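Lorkham Metal Serving Trays – Frequently Asked Questions

Care, use and storage of shallow rectangular trays with a gloss finish.

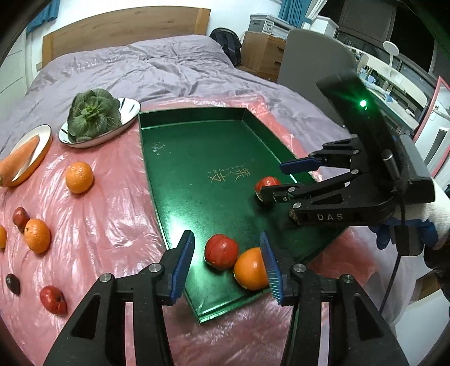 Green tray with tomatoes and an orange, on pink plastic sheeting.

Which tray sizes are stocked?
One size only, under stock code 2422. The short side measures 260 mm.

Can unwrapped fruit and vegetables be put on the tray?
Whole, unpeeled produce, yes. Cut fruit should go on a plate or dish first. Tomato and citrus juice will dull the gloss if left to stand.

Can the tray be used on a bed or other soft surface?
Yes, for light items. Spread a plastic sheet over the bedding and pull it flat before setting the tray down. Round items roll towards the lowest side – the raised edges are shallow and will not hold a second layer.

Where should larger vegetables go?
Carrots and leafy heads such as bok choy are better on separate plates beside the tray. Plates with a metallic rim should not be stacked on the tray, as the rim can mark the finish.

How is the tray cleaned?
Warm water, washing-up liquid and a soft cloth. Do not soak for longer than 15 minutes. Dry at once, including the corners.

Will the gold lettering wear off?
It will if scoured. Wipe over printed areas lightly and keep bleach away from them.

Is it suitable for the oven or dishwasher?
Neither.

How should trays be stored?
Flat, with paper between them, no more than 3 to a stack.

Are replacements available for the older Rornside tray?
No. Rornside was withdrawn and has no direct equivalent in the current list.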